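Skusel 手持夹爪 指垫组件及日常保养

产品编号:Skusel 1789
供应商:Horkance
页面更新:2020-03-23

Skusel 手持夹爪用于人工示教和动作采集,由操作员手持使用。本页列出指垫组件的供货内容,以及更换和保养方法。

供货内容
黑色指垫2片,菱形网格纹面
固定螺钉及内六角扳手
白色空白标签

指垫属于易损件。开合满2000次后检查一次纹面,网格磨平或边框开裂时成对更换,不要只换一片。新旧指垫混用会使夹持点偏向一侧,示教数据也会跟着偏。
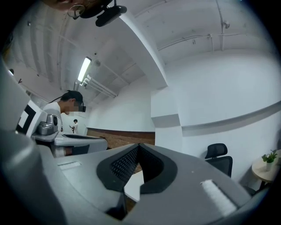
更换时先关闭电源,把夹爪平放在桌面上,钳口朝上。松开螺钉,取下旧指垫,用无绒布擦净安装面。新指垫装入后先不要拧紧,手动合拢钳口,确认两片在根部对齐,再交替拧紧。装好后空载开合34次,听有无摩擦声。

清洁
纹面积灰用软毛刷沿网格方向刷净,必要时用布蘸少量异丙醇擦拭,晾干再用。灰色外壳用微湿的布擦。不要用丙酮,也不要把整机浸入水中。

视觉标记与相机座
带方形黑白标记板的型号,每次拆装后都要重新标定。标记板表面有划痕或翘边时应更换,不能用胶带压住。相机座松动会造成画面偏移,开工前用手轻推检查。

兼容性
适用于 Skusel 手持夹爪标准版和带相机座版。Drostora 系列的指垫孔距不同,不能互换。2月以前出货的标准版需另购转接片。

存放
不用时让钳口保持微张,避免纹面长期受压。放在干燥处,避免阳光直射。

订购
指垫成对出售,不单片零售。Carhuamaca 仓库现货当日发出,订购时请注明夹爪机身序列号。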